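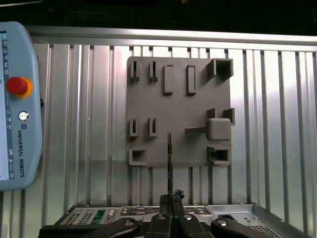
Gray plate with raised fixtures, mounted upright on a corrugated metal wall.

Feb 14, 2021

Small films, smaller rooms

By Tegwen Skyrme

The Minska has one screen and a popcorn machine older than the projectionist. Last month it was dark. This February it's open four nights out of seven, and Danica Omerović is at the box office herself. Masks on. Every other row taped off.

"I sold 15 tickets last night," she says. "I was thrilled. Is that sad? I don't think it's sad."

The film was Drurnatbridge, a slow drama about two sisters and a ferry. No stars, hardly any ads. Distributor is Wikström, a tiny outfit run from a spare bedroom by Hedvika Matoušek, who books theaters by phone and writes it all down in a school notebook. She got it onto 2 screens. The other is the Stilanar, a two hour drive north.

Total gross so far: just over $3,000. Nobody's buying a boat.

But Matoušek isn't pulling it. Holding the streaming date back too, which her director, Spyros Hodžić, was not happy about at first. They argued. By email, mostly in capitals. He's come around, sort of.

"I wanted people to see it, period," Hodžić says. "Couch, phone, whatever. Hedvika wanted a room with strangers in it." Long pause on the line. "Ask me in the spring."

Ngân Nông, who books the Stilanar, likes the split she got. Big studios want most of the opening week and a long run, she says, and she cant promise either one right now. Wikström took a flat half and let her drop the late show when it snowed.

Omerović is keeping the film another week. After that she dosen't know. Maybe an old western, maybe a private rental if the family from the bakery calls back. She has to go, there's someone at the window.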